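Dye notebook, January, started 7.40 in the morning

Kettle on, gloves on, and I'm writing this before I touch anything because last time I wrote it all up in the evening and half of it was guesswork (sorry, Urho).

So, the walnut bath. I left the husks soaking overnight in the big Makden pot with the lid on, and the smell this morning is earthy and a bit like old leaves. Quite nice! Strained it twice through muslin. The second straining was worth doing, there was a lot of grit left in the bottom of the cloth, and it was grit that gave us those freckles on the Ganness table runner.

Wool first. Four skeins of the Heiskanen two-ply, washed and left wet. No mordant on two of them, alum on the other two. I brought the bath up slowly, and then of course I got talking on the phone and it went past where I wanted it. Peaked at 93, which is hotter than I like for that yarn. Turned it right down and left the skeins alone, no stirring, and I can't feel any felting so far. Will check again once they're dry.

Timings, for whoever wants them: 26 minutes to get up to heat, then an hour holding, then lid off and left to cool in the pot. I know Urho thinks the cooling part makes no difference. I still think it does. We could settle it by pulling one skein out early next time and labelling it properly this time, with a tag that doesn't dissolve.

11.15. Tea. First look at the skeins and I'm really pleased, the alum ones are a warm mid brown and the plain ones are greyer and flatter. Both useful. The grey-brown would sit well next to the pale blue we've got so much of, and I'd happily weave a whole set of napkins in just those two.

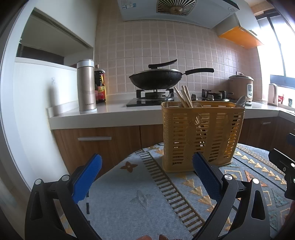 Which brings me back to the Kestus order. They want brown motifs on a blue-grey ground and they want the brown to survive a proper wash, so cotton, so all of the above is only half useful to me. Cotton drinks this stuff up unevenly and then lets go of it in the first rinse. I've put 24 small cotton swatches in to soak with tannin and will do them in batches, changing the alum each time and nothing else. No clever ideas halfway through, please, me included.

Quick list of bits to buy: muslin, pH strips, a second thermometer (the clip on the old one has gone), more waterproof tags.

3.50. First batch of swatches out and on the rack. Patchy. One corner of the third one is lovely and the rest of it looks like spilt tea. Leaving them till tomorrow before I rinse.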